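Deltwood Board > Off-Topic > Guild running while you travel for work?

ollex_j
Posts: 144
Hello all. I am the leader of a small guild in an online game, and from December my company sends me to the Spanos site for six weeks. The hotel has internet, but the connection is weak and I come back to the room very late. Should I give the leader role to another person, or only pause the raids? We have our main night on Thursday and I am afraid people will leave if it stops.

brackenfoot
Posts: 600
Hand it over. I tried to run mine from a hotel lobby and it was miserable. Everyone waits for you, you show up tired, then you disconnect on the boss.

Erlow_Mike
Posts: 240
Disagree with bracken. Six weeks is nothing. If you hand over leader you hand over the bank too, and I have seen how that goes. Make someone raid lead and keep the title.

brackenfoot
So the raid lead can't invite, can't kick and can't get potions out of the bank. Great job, who wants it?

Erlow_Mike
You can set permissions per rank. It takes five minutes.

ollex_j
Thank you both. I checked the ranks and Mike is right, I can allow invites and one bank tab without giving the full leader role. But bracken is also right that the person must agree to do the work. My officer Judite Bastos is the best for this, only she has a small child and can't always start at 8.

quietharbor
Start at 9 then? We moved ours and lost one player, who was leaving anyway.

ollex_j
For me 9 is possible, but two of our members get up very early. I will ask them before I decide.

I should also say that the travel is not all bad. The company pays the meals, and after the project I get the extra hours back as free days.
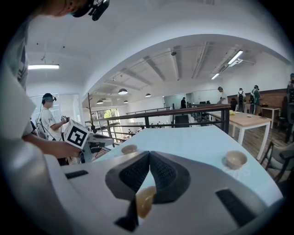
So in January I will have more time than now, and I would like to have a guild to come back to. My plan is this: Judite leads the raid when she can, and on the other weeks we do only the easy dungeons with the people who are online. I keep the leader title and I log in on Sunday to check the bank and the messages.

brackenfoot
Still think you're making it hard for yourself. But if she says yes, fine. Write the plan down where everybody can read it.

Erlow_Mike
Agree on writing it down. And limit the withdrawals on that bank tab before you go.

ollex_j
Yes, I will do both tonight. Judite answered me already, she says yes if somebody else makes the sign-up list.

quietharbor
Give the list to one of your early risers, they can post it in the morning.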